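문의 제목: 여행 짐 정리 중 누비 침대 패드가 자꾸 밀리고, 압축팩에 공기가 다시 들어갑니다
제품: Zurkia 누비 패드(줄무늬), Furnival 의류 압축팩
구입처: Skustevico 온라인몰
접수일: 2025년 11월 18일
상태: 답변 완료, 추가 문의 가능

문의 내용

안녕하세요, 늘 친절하게 답해 주셔서 이번에도 염치없이 글을 남깁니다. 글이 조금 길어질 것 같은데 차 한 잔 드시면서 천천히 읽어 주시면 감사하겠습니다.

저는 10월에 줄무늬 누비 패드와 의류 압축팩을 같이 주문했습니다. 패드는 색도 마음에 들고 촉감도 포근해서 받자마자 세탁해서 깔았고요, 압축팩은 서랍에 넣어 두었다가 이번에 여행 가방을 싸면서 처음 꺼냈습니다. 저희 집은 방이 좁아서 짐을 쌀 때 바닥에 펼칠 자리가 없어요. 그래서 언제나 침대 위에 가져갈 것을 전부 올려놓고, 하나씩 접어서 가방에 넣습니다. 어머니도 그렇게 하셨고 저도 그렇게 배웠습니다.

그런데 이번에는 두 가지가 말썽이었습니다.

첫째, 패드가 밀립니다. 침대 위에서 옷을 누르며 접다 보면 패드가 조금씩 벽 쪽으로 올라가고, 발치 쪽은 매트리스가 드러납니다. 네 귀퉁이에 고무 밴드가 달려 있긴 한데 매트리스가 두툼해서 그런지 한쪽이 벗겨져요. 잘 때는 괜찮습니다. 짐을 쌀 때만 그럽니다.

둘째, 압축팩이 다시 부풉니다. 2장을 썼는데 하나는 멀쩡하고, 다른 하나는 저녁에 꾹꾹 눌러 납작하게 만들어 놓아도 다음 날 아침이면 식빵처럼 부풀어 있습니다. 지퍼를 두 번이나 다시 훑었는데도 똑같았습니다. 안에는 니트와 목도리를 넣었습니다. 혹시 제가 너무 많이 넣은 걸까요?

교환을 꼭 해 달라는 말씀은 아니고, 제가 잘못 쓰는 거라면 방법을 배우고 싶습니다. 추워진 날씨에 감기 조심하세요.

상담팀 1차 답변

안녕하세요, 고객님. Skustevico 상담팀입니다. 정성껏 적어 주신 글 잘 읽었습니다. 침대 위에서 짐을 싸신다는 말씀에 저희 팀에서도 고개를 끄덕인 사람이 여럿이었습니다. 저도 그렇게 하는 사람 중 하나입니다.

패드부터 말씀드릴게요. 고무 밴드는 매트리스 옆면이 아니라 아랫면 모서리까지 넘겨서 걸어 주셔야 합니다. 벽에 붙은 쪽은 손이 잘 안 들어가서 옆면에만 걸쳐 두는 분이 많으신데, 그 상태로는 위에서 힘을 주어 밀 때 벗겨지기 쉽습니다. 번거로우시더라도 침대를 벽에서 조금 당긴 다음 벽 쪽 두 귀퉁이를 먼저 걸고, 발치 쪽을 나중에 당겨서 걸어 주세요.

압축팩은 아래 순서로 확인을 부탁드립니다.

1. 팩을 완전히 비우고 지퍼 홈을 마른 천으로 닦습니다. 니트나 목도리를 넣으셨다면 보풀이 한 올 끼어 있을 수 있습니다.
2. 슬라이더를 끝까지 밀었다가 반대쪽으로 한 번 되돌리고, 다시 끝까지 밀어 주세요. 마지막 손가락 한 마디 정도가 덜 닫히는 경우가 제일 흔합니다.
3. 아무것도 넣지 않은 채 공기만 조금 남겨 잠그고, 손바닥으로 살살 눌러 봅니다. 바람 새는 소리가 들리는 자리를 찾으시면 됩니다.
4. 소리가 지퍼 쪽에서 나면 보풀이나 슬라이더, 비닐 면에서 나면 작은 구멍입니다. 구멍이라면 저희가 새 것으로 보내 드리겠습니다.

고객 추가 글

빠른 답변 정말 감사합니다! 알려 주신 대로 하나씩 해 보았습니다.

패드는 말씀이 딱 맞았어요. 벽 쪽 밴드가 옆면에 대충 걸려 있더라고요. 침대를 끌어내서(생각보다 무거워서 한참 씨름했습니다) 아래까지 넘겨 걸었더니 이제 옷을 눌러 접어도 그대로 있습니다. 침대 뒤에서 잃어버린 줄 알았던 양말도 찾았으니 일석이조네요.

압축팩은 3번에서 소리가 났습니다. 지퍼가 아니라 아래쪽 비닐 면이고, 귀를 바짝 대야 들릴 만큼 작은 소리예요. 불빛에 비춰 보니 바늘로 찌른 듯한 점이 하나 있습니다. 언제 생겼는지는 저도 모르겠습니다.

그리고 짐 이야기인데요, 옷은 거의 정리가 됐고 이제 남은 것은 쇼핑백에 든 것들과 모양이 애매한 것들입니다. 빨간 하이디라오 종이 쇼핑백과 미니소 비닐봉지는 그대로 들고 갈지, 안에 든 것만 꺼내 가방에 넣을지 고민이고요. 제일 골치 아픈 건 길쭉하게 말린 흰 롤입니다. 여행 가방에 바로 넣으면 대각선으로도 걸릴 것 같아요. 별무늬가 있는 회색 격자 천은 접어 두었고, 보라색 천은 아직 어디에 넣을지 못 정했습니다. 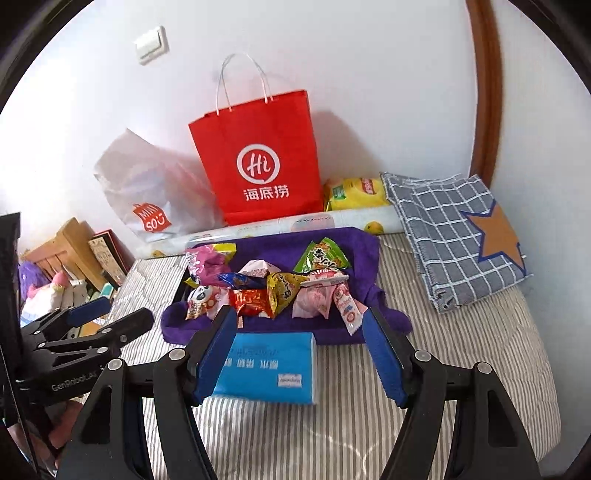
상담팀 2차 답변

고객님, 꼼꼼하게 확인해 주셔서 고맙습니다. 패드가 자리를 잡았다니 저희도 마음이 놓이고, 양말까지 찾으셨다니 더 반갑습니다.

구멍이 난 압축팩은 교환 대상이 맞습니다. 새 팩을 영업일 기준 5일 안에 받으실 수 있도록 접수해 두었습니다. 쓰시던 팩은 돌려보내지 않으셔도 됩니다. 왕복 배송비 3000원도 청구되지 않으니 걱정 마세요. 버리기 아까우시면 신발이나 우산을 싸는 용도로는 아직 쓸 만합니다.

짐은 이렇게 해 보시면 어떨까요.

쇼핑백: 내용물만 꺼내 옷 사이 빈틈에 넣으시고, 종이 쇼핑백은 납작하게 접어 가방 맨 밑에 깔아 두세요. 돌아오실 때 짐이 늘면 다시 펼쳐 쓰실 수 있습니다. 비닐봉지도 접어서 옆주머니에 넣어 두시면 빨랫감을 담기 좋아요.

긴 롤: 꺾어도 되는 것인지부터 살펴봐 주세요. 접힌 자국이 남을 만한 것이라면 억지로 가방에 넣지 마시고 따로 드는 편이 마음 편하실 거예요. 저희 몰의 Brukham 원통 가방도 있지만, 집에 있는 긴 천 가방으로도 충분합니다.

천 종류: 회색 천과 보라색 천은 가방을 닫기 직전에 맨 위에 덮어 주세요. 물건이 덜 흔들리고, 도착해서 바로 꺼내기도 쉽습니다. 가장자리 올이 풀리는 천은 지퍼에 물리지 않게 안쪽으로 접어 넣어 주시고요.

노란 포장: 옷에 눌려도 괜찮은 것인지 포장 뒷면을 한번 봐 주세요. 잘 부서지는 것이라면 손가방에 따로 넣으시는 게 좋겠습니다.

고객 마지막 글

세상에, 짐 싸는 법까지 이렇게 자세히 알려 주실 줄은 몰랐습니다. 롤은 말씀대로 따로 들고 가기로 했어요. 집에 긴 천 가방이 하나 있어서 넣어 봤더니 끝이 살짝 나오기는 해도 들고 다닐 만합니다. 니트는 멀쩡한 팩 하나에 다 몰아넣었고, 목도리는 그냥 두르고 가려고요.

한 가지만 더 여쭤볼게요. 패드를 다시 세탁할 때 고무 밴드가 늘어날까 봐 걱정인데, 건조기에 넣어도 되나요?

상담팀 3차 답변

건조기는 피하시고 그늘에 널어 말려 주세요. 밴드가 아래로 처지지 않도록 패드를 반으로 걸쳐 너시면 됩니다. 새 압축팩이 출발하면 문자로 알려 드리겠습니다. 여행 잘 다녀오세요, 고객님!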